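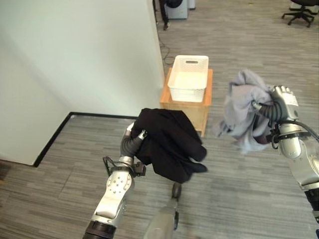
Black garment in the left gripper, light grey cloth in the right.

Workshop tips: hands and wrist cables on a two-armed cloth handler

These notes apply to the Plolach upper body with Ritell control software. Other makes will differ in the fasteners and the menu names.

Lint in the fingers. Cloth sheds, and the fibre collects in the ribs of the fingers and at the base of the thumb. Brush it out with a dry nylon brush, working from the palm toward the tips. Do not use compressed air, which drives fibre into the joints. Do it every 40 lifts on knits and fleece. Cotton sheeting can go to 78.

Cable slack. The wrist cable needs a loop big enough to allow full rotation and small enough not to catch a sleeve. Set it with the wrist turned to its outer limit, then turn it back and look for rubbing on the forearm. If the jacket of the cable has gone shiny at one spot, move the clamp 4 mm and check again after the next session. A cable tie on the moving side of the joint will cut through in time — use the hook-and-loop strap that comes in the kit.

Mount screws. Nip them up by hand with the short key. The long key makes it easy to strip the thread in the clamp. One drop of Sukex medium threadlocker is enough, and it has to be left overnight before the arm is powered.

Opening check. Hold both hands clear of any fabric and furniture, power up, and run each finger through its travel separately. Listen at the thumb. A click at the same point on every pass is usually lint. A click that wanders is usually the tendon, and the hand should come off for service.

Grip force. Start low. Light cloth will hold at a setting that lets a heavy jacket slide, so save two profiles and name them by fabric. Dark and light loads should be done in separate runs, with the fingers brushed in between, or the pale items pick up dark fluff.

Zero position. Re-zero after any work on the wrist. The screen should read 98 or better for both sides. A lower figure on one side only points to the connector block. Reseat the plug before touching the calibration. 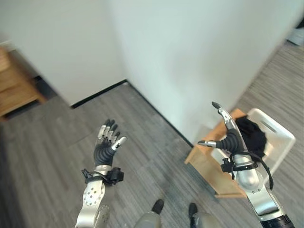

Zihan Lu writes that the brush interval is too long for wool, and that a hand left unbrushed over a whole afternoon of jumpers would no longer close its little finger. The same letter recommends a crochet hook with the point filed round for fibre wound about the finger pivots, used with the power off and the battery lead pulled.

We have tried the hook on one Plolach hand and it does clear the pivots. It also scratches the ribbing if it slips. Wool is now down to a brush after every basket load on our sheet.

Spare straps are sold by Xu in packs, black only. Order the narrow size for the wrist.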